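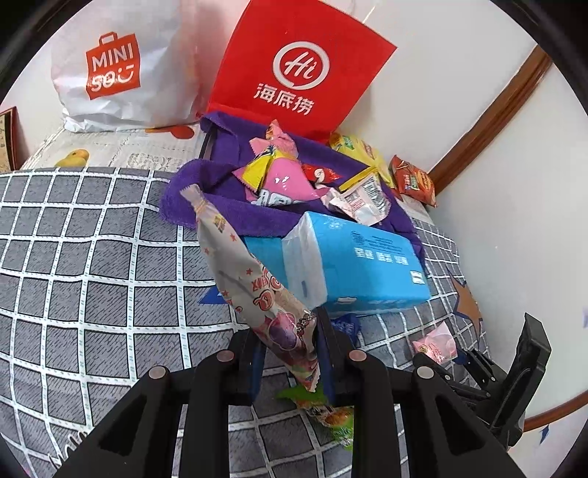 Wannasri is looking for people to take part in a home study on snacking between meals. We want to know when people eat, where they are when they eat and what they reach for, and we want to hear it from people living their ordinary week. Plenty of snacking happens away from the kitchen, and a small wrapped snack on a patterned bedsheet counts for this study as much as a sandwich at a desk. We are recruiting 62 people.

The study lasts four weeks. You will keep a short food diary, on paper or by text message, and write down every snack on the day you eat it. You do not need to weigh anything or work out calories. Write the name of the snack, the time, the room you were in and whether anyone was with you. Most entries take less than a minute.

You will also have two phone interviews, one at the start and one at the end. Each takes 40 minutes – we can call in the evening if you work days. Interviews are recorded so that we can type them up, and the recordings are deleted once the typed copy has been checked.

You can take part if you:
are 18 or older
live in the Nola or Stallar delivery area
eat at least one snack on most days
can read and write in English or Thai

We cannot accept people who are on a diet set by a doctor or who have been treated for an eating disorder. People who took part in the 2019 diary study are welcome to apply again. 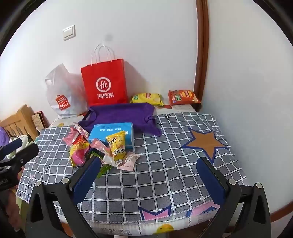 Small table with a checkered cloth.

Meals do not go in the diary. If you are not sure whether something is a meal or a snack, write it down anyway and put a question mark next to it. Drinks go in only if they have milk or sugar in them.

Participants receive $153, paid in two parts. The first $53 is sent after week two and the rest after the second interview. If you leave early you keep what you have been paid up to that point, and you can ask us to remove your diary from the study. Names are not used in any report.

To apply, call or write to Nuanchan Sombatkul at the Wannasri office and ask for the snack diary form. Questions about payment go to Chutima Kaewsai. Diaries start in June – we will confirm your place by mail before then.

Posted February 9, 2022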